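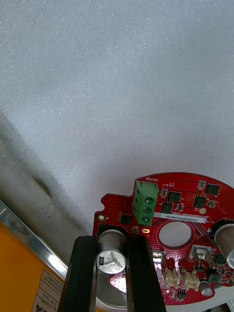
Foam, metal rail and red round board

Medical and Technical Drawing > Working Practice > Leader lines on cutaway plates, how do you place them?

ustyna_o
Posted Tuesday, October 29, 2024

Good evening to all. I have been reading this forum for a long time but I write seldom, so please excuse me if the subject was discussed before. I searched and I found only threads on typefaces.

I am making a set of 12 plates for Kurkix, who produce an infusion pump which is implanted under the skin of the abdomen. The catheter goes round the flank and enters the spinal canal. Most of the plates are calm, but the plate of the lumbar region is giving me a headache. It is a sagittal cutaway with skin, fat, ligament, dura, the fluid space, the catheter and its tip, and the client wants every layer named. The layers are very thin at this scale and they all sit at the same height, so my leader lines come out of the drawing like a comb.

I tried straight lines at one angle, then lines with an elbow. With the elbow it is tidy on the outside but inside the drawing the lines run parallel to the ligament fibres and one cannot tell which is a fibre and which is a line. The plates will also be printed in two languages, and the Ukrainian words are much longer than the English ones.

How do you solve this? White lines with a dark edge? Numbers and a key? I am a little against numbers because the reader must look back and forth.

Ustyna Onyshchenko

k_qureshi
Numbers and a key. I know you said you are against them, but with two languages I would not even think about it. You draw the plate once, you lock it, and the translator works in a text file. Each time I have put words directly on a plate which will be translated, I have had to open that plate again, and always in the week when I had no time for it.

For the fibres problem, let the line stop at the edge of the structure with a small dot, and do not let it cross other tissue. If it has to cross, break it.

mudassar.h
I disagree with Khurram here. A key is good for the person who draws and bad for the person who reads. These plates are for whom? If it is for surgeons they know what the dura is and you can leave half of the labels out. If it is for patients, a patient at home will not look for number seven in a list, he will look at the drawing and then close the booklet.

ustyna_o
Thank you both. Mudassar, it is for nurses who refill the pump, so something in the middle. They know the anatomy but perhaps not the parts of the catheter. The client does not wish to leave out any label, I have asked this in March already and the answer was very polite and very clear.

rafia_pirzada
Have you considered an inset? I had nearly the same plate some years ago, for an epidural set. I kept the big sagittal view with only the names everybody expects, and I put a circle over the place where the catheter passes the ligament. The circle is then repeated larger in the empty corner, and there the layers are thick enough to take a label each. You can cheat the thickness of the dura a bit in the inset if you write "not to scale" under it.

The other thing is the direction. All lines to one side is the usual habit, but the comb effect becomes much weaker if tissue goes to the left and device goes to the right. The reader learns this after one plate without being told.

k_qureshi
Rafia's left and right idea is good and I withdraw half of my post. The inset I would use carefully, in a booklet of small format it eats the space where the text wants to be.

mudassar.h
Only half?

k_qureshi
The other half was about translation and it stands.

kazu_ueda
Sorry for joining when the best advice has been given already. I want to add something on the line itself.

In our studio we follow the old Baker sheet, which was a house style before it was passed around. It asks for a thin dark line with a white line under it, the white being two times as thick as the dark. Over muscle and fat this reads very well. Over bone or cerebrospinal fluid, which we all paint pale, the white disappears and you have only the thin dark line, and that is still enough. So there is no need to choose a different line for each area. I have seen people change from white to black in the middle of a line and I find it disturbing to the eye.

The end of the line matters also. A dot for a thing, an open end for a space. If you put a dot inside the fluid space, the reader will think there is an object floating in it. For a catheter plate this is a serious matter, a nurse may take the dot for a bubble or a particle.
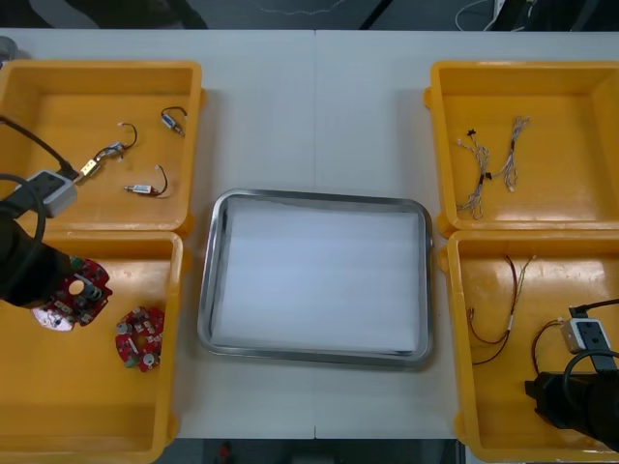

One more point on the elbow. Put the bend outside the body contour always, and let the inner part meet the structure as near to a right angle as you can. The ligament fibres run up and down in your view, so a line coming in horizontally will never be mistaken for one. It means the labels must be spread a little in height, and for this I move the labels and leave the line ends where they are.

Kazuhiro Ueda

ustyna_o
Kazuhiro, the dot in the fluid space! I have exactly this on my plate and I did not see it. I will correct it tomorrow morning.

rafia_pirzada
I did not know the open end rule either, and I am doing this work for quite a while. Is it written somewhere or is it only habit?

kazu_ueda
I learned it from my senior colleague, who learned it the same way. Perhaps it is only habit. The Baker sheet shows it in the sample drawings but there is no sentence on it.

mudassar.h
I have delivered plates to Soylu for their nursing books and their editor wanted dots everywhere, spaces included. So please check with the client before you change all twelve of them. Some have a template and they will not hear any argument.

ustyna_o
There is no template, they said that I may decide. Is anyone using Grededance for the label layer? It promises to keep the lines attached when the text becomes longer. I have 40 labels on the worst plate, if I count both languages.

k_qureshi
I used it and I stopped. It keeps the line attached, this is true, but it moves the bend by itself and after that you have elbows inside the body again. With a handful of labels it is pleasant. With your number I would do it by hand on two separate layers, one per language, sharing the same line ends.

rafia_pirzada
I am still using it and I am content. There is a setting to lock the bend, it sits under the text options, where one would not search for it. But Khurram's separate layers are a good practice in any case.

mudassar.h
If you lock the bend and the Ukrainian word is long, where does the word go? Into the margin?

rafia_pirzada
It breaks into a second row. You have to leave room for it from the beginning, so set the longer language first and then the English.

ustyna_o
This is what I did wrong, I began with the English. I will make the lumbar plate new with tissue on the left, device on the right, and a small inset if the format allows. When the client agrees I can perhaps show a part of it, without the names of the components. Khurram, I am still not using the numbers.

k_qureshi
Write again after the first correction round from the translator.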